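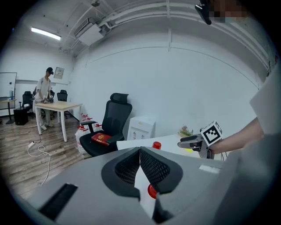
Red caps and a little pot of pink flowers on the white table.

Hello again, card makers, and a very warm welcome to the new faces who joined us at the Carnegie hall last month. It was a squeeze around the trestles, but I do love a full room, and I came home with glitter in my handbag and a head full of ideas (as usual!).

The big news is our August swap. The theme is "Over the Garden Fence", and you can take that any way you like — gates, gumboots, a nosy magpie, the neighbour's washing. Please make five cards, standard A6 folded, with a matching envelope for each, and pop your name in pencil on the back so it can be rubbed out later. Sushil Agarwal is looking after the swap boxes this time, and he'd be grateful if you kept anything bulky off the front, as last year's button cards wouldn't go through the letterbox slot and two of them had to be posted as parcels. 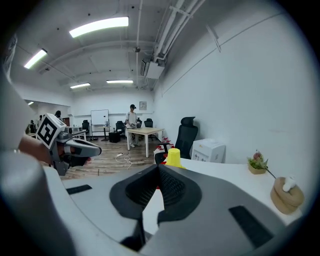 Now, cardstock. Several of you have asked what weight I use, and my answer is 300 gsm for the base and something much lighter for the layers, otherwise the whole thing gets so heavy it won't stand up. Score it before you fold, with the bump on the inside of the fold, and go over it gently with a bone folder. I've been working through a pack of Skondine in the sage colour and I'm very taken with it, although it does show every fingerprint, so keep a clean hanky nearby. Morag Matheson swears by rubbing a bit of cornflour on her hands first and I've started doing the same.

Kylie Trevaskis will be showing us her watercolour backgrounds on Saturday at half past one. You'll need an old brush, a jar, some paper towel and a scrap of watercolour paper you don't mind ruining.

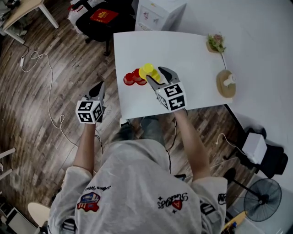 She'll bring enough paint for everybody, and if there's time afterwards she's promised to go through her trick for masking a hill line with torn paper, something I've been pestering her about ever since I saw her Hedbridge card.

Last of all, the ribbon tin is overflowing again — please come and take some home! Bring a plate if you can, and your own mug.

Happy snipping,
Beathag Niven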